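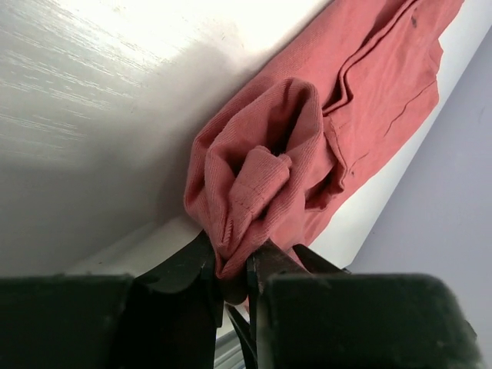

Is a 2604-trial cloth grasping result worth rebuilding our setup for?

2 min read

Our lab manager wants us to copy the Sernudance method for picking up garments. The claim is that if you pinch a bunched part of the cloth instead of going for an edge, you can train on 200 demonstrations and match what other people get with far more. They report 2604 trials. I've read the paper twice and I can't find how many different garments that was. If it's the same shirt over and over, I don't see what the number buys me. Ribbed fabric also strikes me as a soft target, you can grab it almost anywhere. Has anyone run this on something slippery?

Posted by Graciela Ojeda, 8 September 2019
5 shares

Aldana Daza
The garment count is in the appendix, in the table after the gripper settings. It's 8. Five are knits or something close to it, so your suspicion is fair.

We tried it in June at Montecinos with our own arm and wrist camera. On thick cloth it held up. On lining fabric the fingers closed and came up with nothing often enough that I stopped logging it as a fluke. What bothers me more is the definition of success. They score a grasp as good if the cloth is still between the fingers after the lift. They don't score whether you can do anything with it afterward. A fistful of crumpled fabric is a poor start for folding, because you don't know where the hem or the corners went. The edge-grasp papers they compare against were scored on a full fold, so the two columns in their main table aren't measuring the same thing.

I'd write to them and ask for the failures broken down by garment. I did and got a polite reply with no table in it.

If you do test it, swap the garment every few tries and have someone else drop it on the surface. When I dropped it myself I was setting up easy bunches without meaning to.

hummont_user
works fine for us on towels. not sure what the problem is, just use the Erkier weights and lower the closing force

3 comments

Contact | Terms | Back to top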